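Reviews > Workshop and home > Gallery

Can a robot put the fruit away yet?
3 min read

Readers keep asking whether a machine can do the small jobs that fill a day at home or behind a shop counter. Clearing a table, filling a basket, putting one thing inside another. This gallery sticks to about the smallest of those jobs: one apple and one woven basket on a white table.

Maëlys Tessier picked the task. She ran the produce side of a grocery store in Paltavden before she came to write for us, and she says a new hire learns it in a minute. The arm needs a good deal more than that.
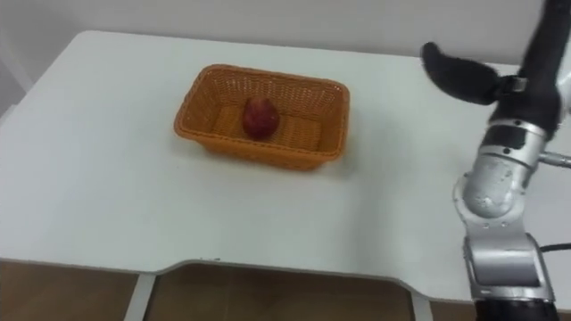
An apple in the basket, with plenty of room left over. 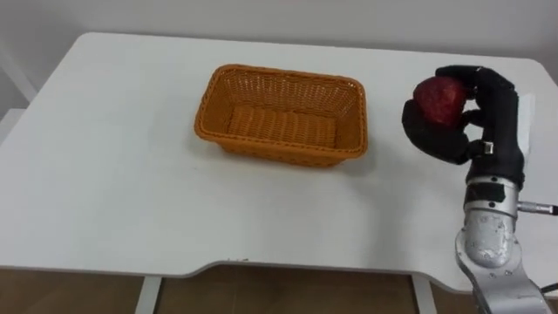
The hand has the apple, fingers over the top and thumb below.

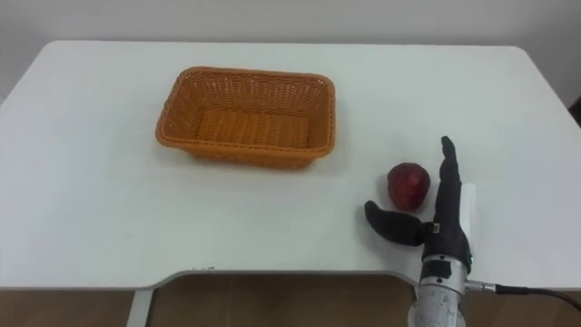

Apple on the table, basket empty.

Moving an apple is a fair test for a few reasons. It is round, it rolls, and no two are the same shape. It also bruises. A grip that is fine for a can of soup will leave a mark on fruit, and the mark shows up a day later when a customer is looking at it.

We asked Luuk Van Dijk, who services packing equipment for Jolteck, what he would want to see before he trusted an arm with this in a store. His answer was 1,000 picks in a row with the fruit checked the next day. He has seen demos that looked fine for ten minutes and fell apart when somebody moved the crate two inches.

Speed is the other problem. At Pumwood, a farm shop Maëlys visited in October, one person put out more than 600 apples before opening and also swept the floor, answered the phone and pulled the bad ones. Sorting out the bad ones is the part she thinks will take longest to hand over. You do it by feel as much as by sight, and most people can't explain how they know.

At home the numbers are smaller but the mess is worse. The basket is never in the same place. There is mail on the table, or a cat. Most kitchens also have less clear space than a bare tabletop gives you.

So our answer for now is that one apple on a tidy table is within reach, and a bag of shopping on a kitchen counter is still a job for you. Next up are towels - folding, then stacking.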